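Intro to Auto Service, Unit 4 handout: Reading a Used Car Before You Buy It
Notes by Keith Cheetham

OK everybody, we ran out of time on the second half of this, so I'm writing it up the way I would have said it. Bring it with you to the lot visit in October and scribble all over it.

Start with the paperwork, before you even open a door. I want you looking at service dates and mileage side by side. The practice folder has a Grerska hatchback in it, and if you flip to the second page you'll find an oil change and then nothing at all for 13 months. Does that mean it's a bad car? No! It means you have a question to ask. Colton Desjardins asked in class whether a missing receipt is the same as a missing service, and I liked that one a lot. Plenty of people change their own oil in the driveway and never write it down. Ask them what oil they used and what filter. Somebody who did the work can usually tell you.

Next, tires. Get down on your knees and look across the tread, inner edge to outer edge. Wear on one edge only makes me think alignment. Wear down the middle makes me think too much air, and wear on both shoulders makes me think too little. Then read the date code on the sidewall - last four digits, week then year. A tire with great tread can still be too old to trust.

Start it cold. I mean it. If the seller has it warmed up and idling when you pull in, come back another time (early morning is good). Listen for a rattle in the first few seconds, and send a friend around back to watch the tailpipe. Blue smoke is oil. White smoke that hangs around and smells sweet is coolant. A little thin vapor on a chilly day is just water, so don't panic.

The drive should be 30 minutes if they'll let you, with some highway in it. Brake firmly from speed once, somewhere safe, and feel for a shake in the pedal or the wheel. Radio off the whole time, please.

Now money, which I know is the part you like. The Nirkero sedan in our worksheet is listed at $2277, and it needs front struts. The shop quote is $599 installed. So add it up and ask yourself if you'd pay $2876 for that same car with good struts. If you wouldn't, there's your starting point for the conversation with the seller. Gareth Tapley's group forgot the tax and the title fee, and so did two other groups, so leave a line for those.

For next time: fill in the inspection sheet on any car you can get permission to look at (a parent's or a neighbor's is fine), and write a paragraph on the one thing you'd want a mechanic to check. Hand it to me or to Trevor Garside in the Birkett building, second shelf by the door.
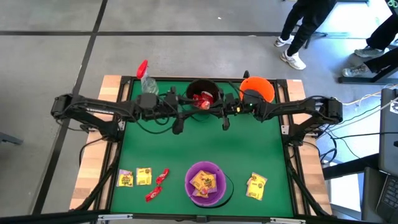
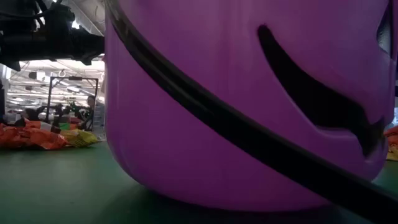
Top: two black arms over the green tabletop. Bottom: purple jack-o'-lantern bucket.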